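Breltau colour labels, release 5

Plain-text colour names for packaged goods, in Canadian English. Last revised 2023-06-18.

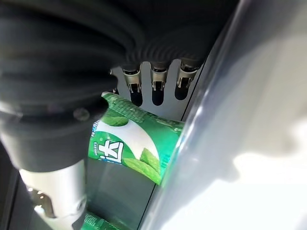
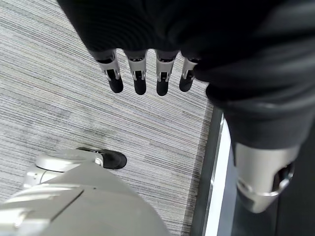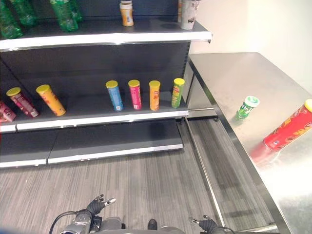 Each record pairs a product code with one colour name from a list of 49. Names describe the container – never the contents or the cap. The green bottles on the top shelf in the third picture would all be entered as "green", transparent or not. Grey is spelled with an e. Ralleo codes are kept as supplied.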